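Re: [workshop-list] Replacing the countersunk screws in a moulded cover
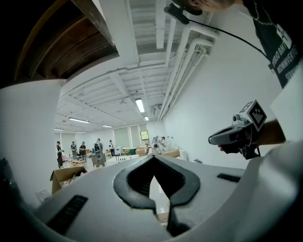
Grey plastic housings, one of them in the hand

Kazue Hirose wrote:
> I have a moulded cover, two halves, held by 12 countersunk
> screws into plastic bosses. The cover has been off perhaps
> four times. Three of the screws now turn without biting and
> a fourth has a hairline crack running out from the hole on
> the cover side. I was going to fit the next size up and put
> a drop of thread lock on each. Any objection? The supplier
> (Stendo) says the halves are ABS but would not give a grade.

Kazue,

Yes, to both parts of it.

Thread lock first. The ordinary anaerobic kind is meant for metal on metal. On ABS it may not cure properly, and the uncured liquid attacks the plastic. You get fine cracks at the root of the boss, often days later, and always where the stress is highest. If you have already used it on any of the holes, clean it out now and look at the bosses again in a week. I would not use it on a cover at all.

Now the screws. A countersunk head in plastic is a wedge. Every time it is done up it pushes the edge of the hole outwards, and your hairline crack is what I would expect to see after a few removals. Going up a size makes a bigger wedge. It also takes more material out of a boss wall that may have been thin to begin with. Measure the outside diameter of the boss before you do anything. As a working rule I want it to be at least twice the screw diameter, and I do not go below that for anything that will be opened again.

What I would do:

Drill the stripped bosses for brass heat-set inserts. M3 is usual for a cover of this sort. The hole size comes from the insert maker's sheet and should not be guessed. Practise on scrap, and let the insert sink under the weight of the iron. Stop with the last turn of the knurl just showing and finish by pressing it flush with a cold flat plate. Leave it alone until it has cooled.

Change to pan heads with a flat washer if the look of the thing allows. If the heads have to sit below the surface, counterbore and keep the bottom of the recess flat. Leave at least 2 mm of plastic under the head.

Stop-drill the cracked hole at 1 mm, right at the end of the crack, and run a little solvent cement into it from the inside. Clamp lightly, leave overnight. It will show.

I did the same repair on a batch of covers when I was at Dondbridge. We converted 104 bosses and had 6 fail, all in the first afternoon, all from the iron being too hot. The insert goes in beautifully and then pulls straight out, with a skin of degraded plastic on the knurl. Turning the iron down cured it. I have no figure for your material without the grade, so start low and work up on scrap.

On torque: with brass inserts and M3 I set the driver to about 0.5 Nm and do not go back round for a second pull. If the halves do not close at that, something inside is fouling. In my experience it is usually a cable lying across a rib.

One correction to the earlier thread. Someone gave the Aoki inserts as taking the same hole as the Hirbridge ones. The pair I have in the drawer do not. The Aoki has a longer plain lead-in and wants a slightly larger hole, and if you force it the boss will split. Check whichever bag you have against its own sheet.

Could you post the boss diameter and the depth of the blind holes? If they are under 6 mm deep the standard length will bottom out and you will need the short ones.

--
Sent to the list only, please do not copy me on replies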